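Wuisan 旧书修复工作室招两名装帧助理，另招一批读者参加试读活动。两件事写在同一页，请看清自己想报哪一项。

## 我们是做什么的

Wuisan 在一条老街的二楼，楼下是 Fornetti 面包店，上楼的门在面包店左手边，没有单独的招牌。工作室主要接私人藏书和小型图书馆的活：散页重缝、书脊修补、封面加固、函套制作。去年冬天起，我们接手了 Hemar 阅览室的一批馆藏，其中最早的一册是1929年印的地方植物志，纸张已经很脆，翻页时要垫衬纸。这批书会做到明年，现有人手不够，所以招人。

工作室负责人是 Sigita Kļaviņa，做书籍修复出身，平时在工作台前的时间比在电脑前多。日常排班和材料采购由 Samer Ghanem 管，面试也是先见他。

## 岗位一：装帧助理（两名）

主要工作：

- 拆书前的登记：量尺寸，记录缺页、污渍、虫蛀的位置，拍照存档
- 清理书脊上的旧胶和旧衬布
- 裁纸、裁板、配补纸，按修复单备料
- 缝书帖，初期由师傅带着做，熟练后独立完成
- 制作函套和护封
- 收工前清洗刷子、收胶、擦台面

要求：

- 手稳，坐得住。一本书的登记有时要花掉整个上午
- 能看懂尺寸图，会用卡尺和钢尺
- 字迹清楚，登记表目前还是手写，之后再录入
- 对浆糊、皮革、旧纸的气味不过敏
- 能搬动装满书的箱子上二楼，楼里没有电梯

不要求相关专业。做过裁缝、模型、木工、制图、标本的人都欢迎来谈。以前有一位助理是配眼镜的，干得很好。会读旧式字体或者懂一门外语的，请在信里写明，登记书名时用得上。 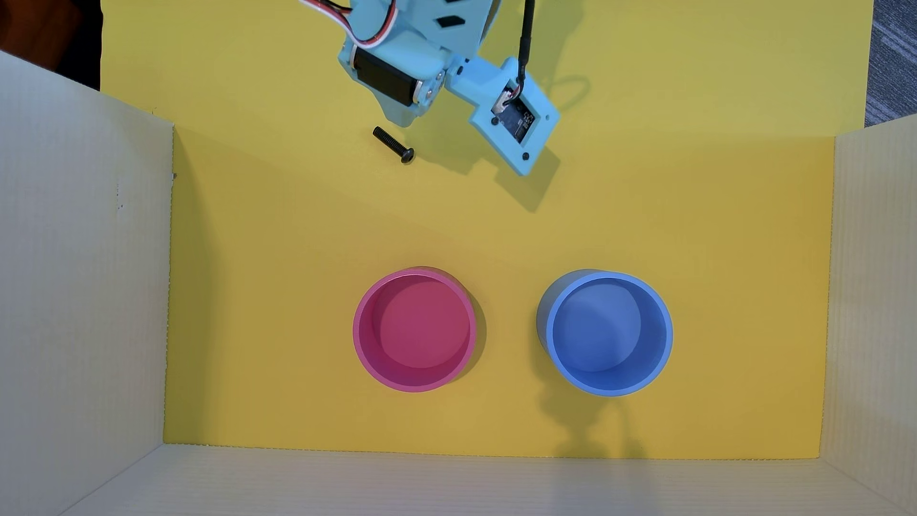

待遇按月发放，试用期和转正后的工资一样，具体数目在面试时当面谈，不在网上公布。午饭自理，工作室有小厨房和冰箱。法定假日照休。每人每年有10天带薪假，入职满一年后加到12天。围裙、针、骨刀由工作室提供，有人习惯用自己的工具，也可以带来。

工作时间是早上开门到下午收工，中间休息一小时。不加班，赶工期的活我们一般不接。试用期内每两周和 Sigita 碰一次面，看做过的书，说哪里要改。她说话直接，就事论事，请有准备。

## 招募二：《Listine》试读者（10名）

Listine 是我们自己编的一本小册子，讲家里的旧书怎么保存：放在哪里，怎么除尘，受潮以后先做什么，哪些情况不要自己动手。稿子已经写完，打算在11月付印。印之前想请普通读者读一遍，告诉我们哪里看不懂。

我们找的是这样的读者：

- 家里有旧书、旧相册、旧账本或者家谱，正在为保存发愁
- 没有受过修复训练
- 愿意在纸质样稿上做记号，写下疑问
- 能来工作室参加一次座谈，时长一个下午

做图书馆、档案馆工作的朋友，这次先不收。我们另外请了同行看技术部分，试读主要想听外行的意见。

参加者会收到一份装订好的样稿，读完寄回或者送回都行，邮费由我们出。座谈当天有茶和楼下的面包。书印出来以后每人送一册，愿意署名的，名字会印在书末的致谢里。没有现金报酬，介意的话请不要报名。

座谈那天可以带一件自己的旧书来。Sigita 会看一看，讲讲该怎么放、要不要修。只看，不当场修，也不估价。

样稿中有两章特别需要意见。一章讲霉斑，我们自己读着觉得清楚，给邻居看，她问“吸水纸”是不是厨房纸。另一章讲胶带，内容偏长，想知道读者会在哪一页失去耐心。请在停下来的地方画一条横线，写上当时在想什么，一两个字也可以。

## 怎么报名

申请助理岗位的，请写一封信，一页以内，说明做过什么手上的活、什么时候可以上班。不需要照片，也不需要填表。如果有自己做过的东西，可以附照片，缝的、糊的、刻的都行，做坏了的也可以，写一句坏在哪里就好。

报名试读的，写明姓名、收信地址、家里有什么样的旧书，几行字就够。

信件可以投到面包店门口右侧的信箱，信封上写“Wuisan 收”，并注明“助理”或“试读”。也可以直接上楼交给 Samer。两项都想报的请分两封写，我们分开存放。

截止日期是7月24日，以收到为准。助理岗位的面试分两次：第一次是谈话，第二次来工作室做半天活，内容是登记一本书、裁一块板、缝几个书帖，半天按工时付钱。第二次请穿不怕沾胶的衣服，长头发请扎起来，戒指和手表请留在家里。

不论录取与否，我们都会回信。附来的照片如果需要退还，请在信里注明，会随回信一起寄回。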